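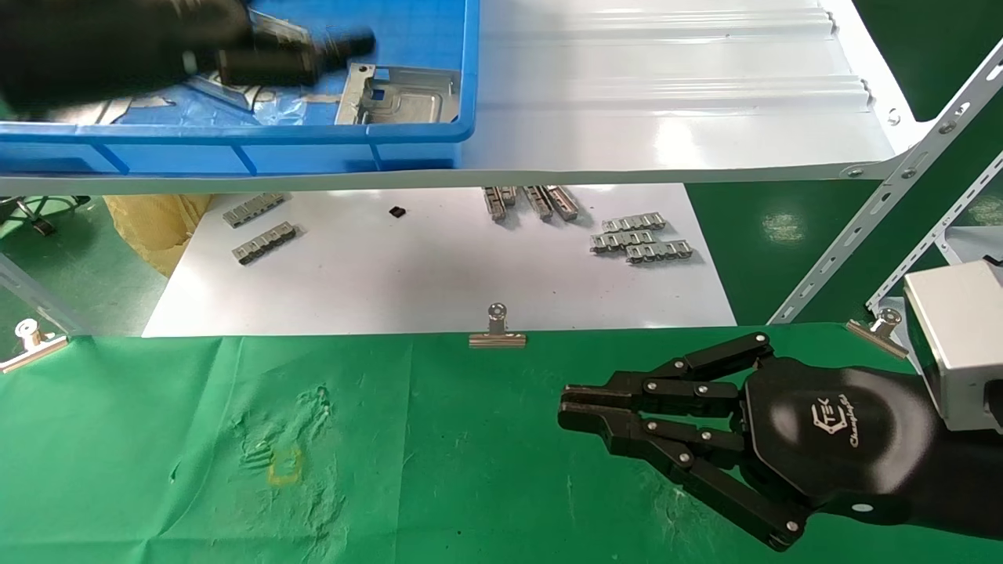 文/Keabetswe Rampersad 2018年3月30日

Kırmızıgül在一家名叫Grimiva的小公司工作，负责整理工作台和零件。我去见她的时候，她先请我坐下，然后用手把台面上的绿布抹了一下。布没有变平，她笑了，说：“它一直是这个样子，我已经不生气了。”

我们的谈话就从这块布开始。她说，以前的台面没有铺东西，小零件放上去会滑，也会发出很大的声音。去年七月，她从一家叫Trunetti的布店买了这块绿布。“我本来想买灰色的，可是灰色的布上面看不清金属。绿色比较好，眼睛也不太累。”

布的后边用银色的长尾夹夹住。我问她为什么不用胶水，她觉得这个问题有一点奇怪。“布要洗的呀。用了胶水，怎么拿下来？”不过她承认，有些痕迹是洗不掉的。布上有浅色的印子，她试过两种洗衣粉，最后放弃了。

台面上还有一小块黄色的胶带。Kırmızıgül说，这是她给同事们定的位置：东西要放，就放在这个地方。“开始的时候大家都忘记。我不说话，只用手指一指那个黄色。现在他们自己会看。”

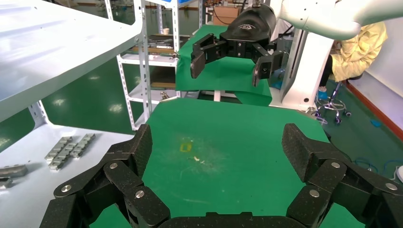
绿色台面上的黄色标记，后方是另一块铺着绿布的台面。

谈到后面那一块铺布的台面，她的话多了起来。那里的布从前面垂下来，有很多褶子。她本来打算把它剪短，后来同事Jirar劝她不要剪，他说长一点的布以后还可以换一个方向用。“他说得对，但是我每次看见那些褶子，还是想拿剪刀。”

比台面低一点的地方铺着一张很大的白纸，纸上放着银色的金属条，每一条上面都有一排弯起来的小片。她喜欢白纸，说金属放在白色上面，形状很清楚，哪一条弯坏了，也容易发现。我看见有几条叠在一起，就问她这样算不算整齐。她想了一会儿才回答：“对我来说，只要没有离开那张纸，就算整齐。”

Grimiva的零件架上一共有186种零件，每一种都有自己的编号。Kırmızıgül把编号抄在一个本子里，不用电脑。她说电脑里的表格也有，是Jirar做的，可是她找东西的时候还是先翻本子。我请她让我看一页，她翻到中间，那一页有三种颜色的笔迹。红色是已经用完的，蓝色是要再买的，黑色她自己也不记得是什么意思了。

包装材料是她最不满意的部分。那种发黄的、揉成一团的材料，她舍不得扔，因为寄东西的时候用得上。“可是它很占地方。我压下去，它又起来。”她准备下个月找一个带盖子的箱子来装，箱子的大小已经量好，写在本子的最后一页。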